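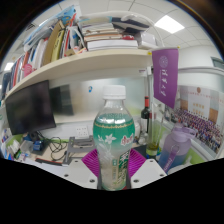
Nives Palumbo wrote after the last update that a shelf over a desk should be loaded flat, with every volume lying down and its spine to the front, as leaning books put a sideways load on whatever is at the end of the row. The sideways load is real. Flat stacking has its own costs, and they are covered further down the page.

Desk shelf, study, Eston. Leaning books, binders and folders to the left, horizontal stack toward the centre, white curved lamp arm over the top. Green and white label on the drink bottle.

STUDY SHELF, ESTON
Gallery and notes, updated 2 February 2020

This page covers the shelf over the desk in the study: what it carries, how it is fixed and how the contents are sorted. Cupboards and the filing drawers have their own page. All dimensions are in millimetres.

The shelf

Cream-coloured, wooden, one continuous length of 3000. A single board was chosen over two butted lengths so that no joint would fall above the writing area. Working depth is 300, which takes a lever arch binder with the spine flush to the front edge. The first version was 200 deep. It held paperbacks well enough, but A4 folders overhung and their corners got bumped every time somebody stood up.

Brackets are Grullar, screwed to studs. Stud spacing in this wall is irregular, so the brackets are too. The longest unsupported span is the one toward the centre, and a straightedge goes under it every March. If there is a visible gap at mid-span, the heaviest volumes move to sit over a bracket.

Two coats of Sakamoto hard oil, cut back lightly between coats. White paper dust shows less on the pale finish than it did on the dark stain.

Upright storage

Thin items go on the left: folders, binders, slim books. The colours (white, red, yellow, blue, beige) are not a filing code. Yae Koyama tried a colour code on an earlier shelf and dropped it when the stationer ran out of yellow.

Leaning is tolerated within limits. A row that is two-thirds full will always lean, and a folder with a soft spine will take a set if it is left at a steep angle over a summer. The remedy is to fill the row or add a divider. Bema steel dividers have a foot that slides under the first book, and one divider per 300 of row length is adequate for mixed contents. Tall folders should go against a divider or a stiff binder - a tall folder leaning on short books folds at the height of the short books.

A pink bag is also stored in this section.

Flat storage

Horizontal stacking suits large or heavy volumes, and anything with a weak binding. The stack toward the centre is several volumes high and is about as tall as is practical. Retrieval is the problem. To get at the bottom book, everything above it has to be lifted off and put somewhere, and the somewhere is generally the desk. For that reason books in weekly use do not go in a stack.

Sort by footprint, largest at the bottom. Sorting by subject gives a stack that overhangs halfway up and creeps forward.

This is the answer to Nives Palumbo's point. Flat for the heavy books, upright for the thin ones, dividers where the row is short. An all-flat shelf of this length was tried for one term. It carried the weight without trouble and made every reference check a two-handed job.

Lighting

The lamp arm has to clear the shelf contents at full swing, so its height sets the maximum height of the stack. Anyone copying the arrangement should position the lamp first and load the shelf second. Warm white globes are used throughout the room. Cooler ones gave more glare off coated paper.

Drinks at the desk

Screw-cap bottles only. Cap on when not in use. Nothing liquid goes on the shelf, upright or otherwise, as a spill at that height runs along the board and into the page edges before it reaches the desk. Open cups stay on the side table by the door.

Maintenance

Dust the top edges of books with a dry brush, working away from the spine. Wipe the board with a barely damp cloth and let it dry before reloading. Bracket screws are checked by hand in March, along with the straightedge test. One screw in the left-hand bracket has needed a quarter turn in two consecutive years and will be replaced with a longer gauge.

Open items

Cable clip for the lamp lead, underside of shelf. Yae Koyama has the clips.
Labels for the binders - handwritten or printed, not yet decided.
Two more Bema dividers for the upright section.

Corrections and questions about fixings can go in the comment box. Please state wall type and shelf depth, or the load question can't be answered.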